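README — open day demo, kitchen sim set
Colville, second floor, room 25
Last touched Tue 28 April, by me (Andor), in a rush. Ask Blažena Holub if something contradicts the wiki, she's usualy right.

What this is
Everything we ran on the big screen at the open day. Simulated robot arm, simulated kitchen, no hardware. Visitors picked a task off a card, we ran it, they watched. Some had a go themselves with the hand controller. The saved runs are in here, plus a few renders, plus the sign-up sheet with names taken out.

What's in the folder
runs/ — one subfolder per run, 300 in all
cards/ — the task cards as printed, A5
renders/ — stills, wrist view and room view
notes/ — Ha-neul's handwritten notes, typed up. Not all of them.
broken/ — leave alone for now

Tasks on the cards
Drawer tasks: open, close, take the thing out, put the thing in. Thing is whatever the loader picks, so could be a spoon, could be a toy animal. Kids liked the animals.
Fridge tasks: open left door, open right door, open freezer drawer. Freezer drawer was dropped after lunch, too slow with a queue waiting.
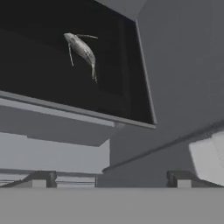
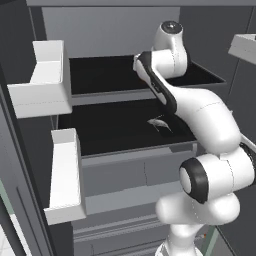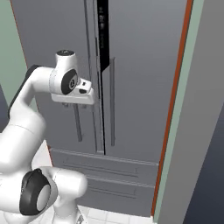
All simulated, same kitchen. First one is the gripper view with the whale, second is the drawers, third the fridge.

Running it again
Start the Tovis server first, then the viewer. Other way round and the viewer hangs on a grey window and you have to kill it. Scene loads in a minute or so on the demo machine, longer on a laptop.
Port is 2239. If it's taken, somebody left the December build running — kill that one, don't change the port, the controller script has it hard coded (sorry).
Seed is in each run's settings file. Same seed gives same kitchen and same object. Doesn't give same run if a visitor was driving, obviously.

Who drove
Field "driver" in the settings. Three values:
auto — the policy
staff — me, Ha-neul Shin or Hiếu Vũ
guest — anyone off the street
50 of the runs are guest. No ages, no names. We did ask people to tick a box for keeping the run, and the ones who didn't tick were deleted the same evening.

Success labels
Done by hand, by Hiếu, watching playback. "Door open" means open enough to get a carton through, his call. Staff runs were labelled by Blažena instead so he wasn't marking himself. Where the field is blank it's not been watched yet, so don't read blank as fail.

Known problems
— Clock on the demo machine was an hour out all morning. Timestamps not corrected.
— Handles are a bit sticky in the physics. Grip looks worse than it is, or better, depends who you ask.
— Small objects can drop through a drawer floor if the drawer gets yanked. Reported to Zirnero, no reply so far.
— Guest runs have long pauses where people were chatting. Trim them or don't, but say which.
— Wrist view and room view not synced to the exact step. Close enough for looking at, not for training on.

Fine to use for
Talks, teaching, showing the next lot of visitors. Trying out playback tools. Not for benchmark numbers please — cards were picked by whoever was at the front of the queue, so the mix of tasks is all over the place.

For next time
Second controller. Bigger print on the cards. Somebody on the door who isn't also driving. Svetozár Slanina wants a slot where visitors guess if it's auto or staff before we tell them, which went down well when we tried it at the end, so build that in properly.

Still to do
Type up rest of the notes
Finish labels
Move copy to the Cheon drive and delete teh one on my desktop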